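Notes on Queueing Models

The second edition of Tehrani's course notes on queueing is now available from the Rasatthorpe reading group. It contains 35 worked problems, and the chapter on waiting times has been rewritten. Readers are advised to begin with the simple case of one server before attempting the Zutden problem, in which 1000 arrivals are simulated. Corrections may be sent to Nives Tedesco until the end of June.

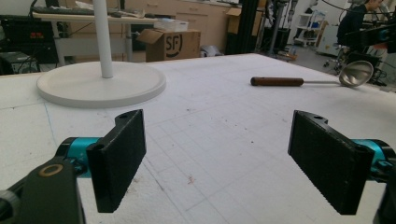
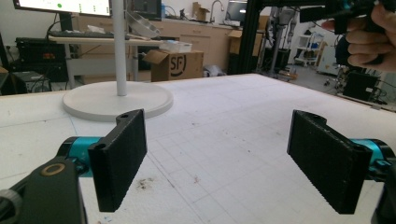

Two black finger pads over a white foam tabletop, in both pictures.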